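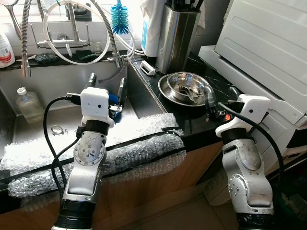

Station 2 – dish chores, pre-run safety check
Site: Wivcombe kitchen
Checked by: Oluf Holst
Date: 5 July 2025
Marks: OK / FIX / STOP. Comments go under the item, keep them short.

1. E-stop in reach of operator, tested
OK. Pressed it twice, both arms dropped out. Reset is stiff.

2. Arm cables
FIX. Both loop out wide from the gripper housings. Left one hangs over the front edge and down the cabinet face, right one swings out by the white appliance. Fine at slow speed. Want a clip at the elbow on each before anyone turns the speed up.

3. Bubble wrap on sink rim and counter edge
OK for now. Saves the steel and saves the grippers. Needs taping at the ends, it will creep. Also the thin black strip running over it on the diagonal – move it or tape it flat.

4. Faucets and tubing
FIX. Two faucets and that white tubing looped all round the gooseneck. A finger could hook a loop easy. Tie the tubing back to the wall. Asked for this on the Drendomach visit too.

5. Water
Supply shut off at the valve for dry runs. OK. Wet runs not approved, housings aren't sealed and I'm not signing that until I see covers.

6. Knives
STOP. Knife block is on the same counter as the right arm's work, handles up. Yes it's at the back. Still in reach. Take it out of the room, not to the other end of the counter. Run does not start until done.

7. Glass
FIX. Small clear glass cup on the back ledge by the center faucet. Swap for plastic.

8. Bottles
Cloudy liquid in the bottle standing in the sink, no label I could read. Label it or empty it. Detergent at the far left can stay, cap closed.

9. Bowl and tongs
OK. Steel on steel, nothing to break. Tongs lean on the inside of the bowl so expect them to tip when it gets lifted. Keep faces back.

10. Light
Window behind the sink is very bright. Policarpio says the vision copes. I'd pull a blind anyway, steel sink plus sun is the worst case for seeing an edge.

11. Floor
OK. Tile clear between the arms. Put a mat down before any wet run.

12. Person in the room
Required at all times, 6 feet back, hand on the stop. No phone.

General comments

Got asked again if this can be left to do dishes on its own. No. A bowl to a rack, one at a time, with somebody watching, ok. Scrubbing, no. It can hold a sponge but it doesnt know when a plate is clean and it doesn't know how hard it's pushing. My last tally at Clendby was 30 tries with the bowl and the good ones were all slow. A kid with a stool beats it on time.

Shop floor is further along – same part, same spot, fence around it. A kitchen moves stuff on you every day and there's no fence.

Recheck after items 2, 4, 6 and 7 are closed. Full reinspection in Septmber, or sooner if anyone changes the grippers.

Result: NOT CLEARED, see item 6.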